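Zerkton pickup – intermittent no-start, tow module suspected
Ticket status: open, waiting on customer
Vehicle: Zerkton double cab, diesel, manual, tow pack fitted by dealer
Opened 3rd August

Problem as reported

Truck won't crank after sitting overnight. Not every time. Dash lights up, click from under the hood, nothing else. Jump pack gets it going right away and then it's fine all day. Battery is a Pranon, bought new in the spring, parts store tested it and said good. Alternator charging normal as far as I can tell, 14 and a bit volts at idle with the lights on.

Stuff already done before opening this:

Cleaned both terminals, wire brush and grease.
Checked the ground strap to the chassis. Bit of surface rust, cleaned that too.
Swapped the starter relay with the horn relay, same part. No change.
Unplugged the dash cam in case it was that. It wasn't.

Only thing that changed recently is the trailer wiring. Had the Bilteck tow module put in so the trailer lights and the brake controller would work right. No-starts began a couple weeks after. Could be coincidence, don't know.

Update 1

Did the overnight drain test like you asked. Meter in series on the negative side, doors shut, hood latch closed with a screwdriver so the truck thinks it's down. Waited 40 minutes for everything to go to sleep.

Reading settled at 480 milliamps. Manual says anything over 80 is too much so that is way over. Pulled fuses one at a time in the cab box, nothing moved it. Have not done the engine bay box yet, got dark.
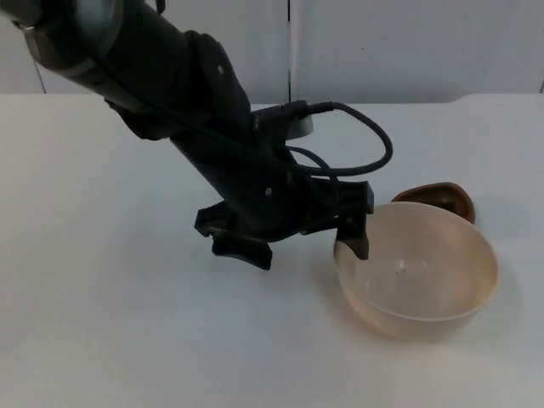 Lieven Dekker: Thanks, that's a real drain and it would flatten a good battery in a few nights, so leave the battery alone for now. Do the engine bay box next. Start with the tow feed. On the dealer fit that should be the fuse nearest the firewall, but some were wired straight to the battery post with an inline holder. Look for a red wire with a black sleeve going down behind the washer bottle. Also please tell us if anything is plugged into the trailer socket when it's parked. Even an adapter counts.

Update 2

Ok found it. Inline holder, behind the washer bottle like you said, not in the box at all. Pulled that fuse and the meter dropped to 30 and stayed there. So it's the Bilteck module or something after it.

And yes, adapter was in the socket. I leave it in all the time. Took it out, put the fuse back, waited again. 470. So not the adapter, or not much of it anyway.

Module is behind the left rear trim panel. Took the panel off, broke 2 clips, they were brittle. Module case warm to the touch after the truck had been off for over an hour. That can't be right can it. Label has a Halvorsen part number on a sticker over the Bilteck one, so maybe it's a rebranded unit? Will write the number down properly tommorow.

Connectors all looked clean. One green-ish pin on the white plug, pin 3. Sprayed it with contact cleaner and worked the plug in and out a bunch. Reading after: 470 again.

Question – is there supposed to be a software step with this? Dealer invoice just says "tow module, fit and test". No mention of coding.
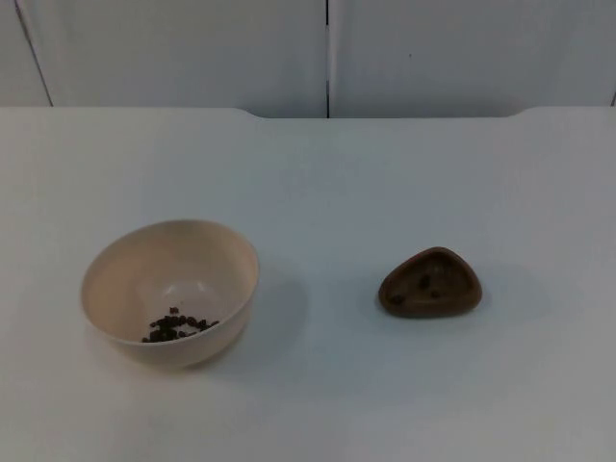 Left the inline fuse out overnight. Truck started first turn in the morning. Same again next night. So can live with it like this but obviously no trailer lights, and I need the trailer in October for hauling firewood. Not an option to leave it.

Also tried the reset in the module leaflet. Key on, hazards on, brake pedal held, wait for the beeps. Got one beep. Leaflet says two. Tried it three times, one beep every time.

Lieven Dekker: One beep means the module is powered but can't see the body network, so it never gets the sleep message and just stays awake. Matches the warm case and the drain. Two likely causes. Either the network pair isn't connected at the splice behind the rear seat, or the truck was never coded for a trailer. Check the splice first, it's free. Should be a twisted pair, orange with green and orange with brown. Tug test on each, gently. Don't pierce the insulation with a probe please, we see corrosion from that later.

Update 3

Rear seat out. Splice is there, twisted pair, right colors. Orange/brown pulled straight out of the crimp with hardly any force. Looks like the crimp caught insulation and barely any copper. Other one held.

Stripped it back, new crimp, heat shrink over the top. Redid the other one too while I was in there.

Reset again. Two beeps this time!! Drain test running now, will post number.

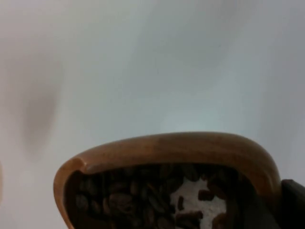
Coffee beans in a wooden bowl

Drain test result: 35 milliamps after 40 minutes with the inline fuse in. Dropped in steps, looked like stuff shutting down one after another. Module case cold.

Still to do:

Trailer lights check with actual trailer, brother has it till the weekend.
New trim clips.
Post the Halvorsen number, forgot again, panel is still off so no excuse
Ask dealer about the crimp. They should at least pay for the clips.

Keep open for now please, want a few nights on it before I call it fixed.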